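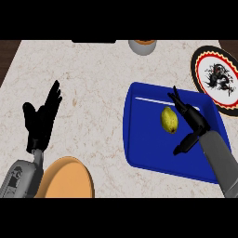
Aisling Corrigan
Minutes secretary, Hestlow Kitchens staff meeting

Minutes of the meeting held August 20, 2024, in the upstairs break room

Thank you to everyone who stayed on after the lunch shift, and to the evening crew for coming in early. We had 14 people around the table, and the June minutes were accepted with one spelling fixed (mine).

1. The two-arm station
Most of our time went on this, as you would expect. The Vurmont team is still working in simulation, and we looked at the fruit task, with the right hand reaching toward a pear in the blue tray and the left hand held up clear of the counter. Several people liked seeing a plate with a dragon on it and asked whether our own patterned plates could be tried next. I will pass that on.

The prep crew wanted to know what happens to a soft pear, which is a fair thing to ask when you have spent years learning to judge one with your thumb. The answer for now is that ripeness stays with us. The arms would move fruit between trays and counter, and a person would sort it first and check it after. Whoever is on checking will be paid at the prep rate, and management agreed to put this in writing.

2. Jobs and hours
There was a good long talk here, and I am glad people felt able to speak up. No hours will be cut during the trial, which runs for 90 days from the day the station is installed. The early tray shift would start 30 minutes later, and that pleased the parents among us very much. Two people said they would miss the quiet hour before the ovens go on – I would too – and we agreed nobody has to change shift who does not want to.

3. Training
Skiruvix will teach the stop button and the daily wipe-down to everyone, including weekend staff. Sessions are paid. Please put your name on the sheet by the lockers.

4. Gündoğdu order
The order for 400 fruit boxes stays as a hand-packed job. No objections.

5. Any other business
The break room kettle is to be replaced. Thanks were given for the plum cake.

Actions: Aisling to send the plate question to Vurmont. Management to circulate the pay note before the next meeting.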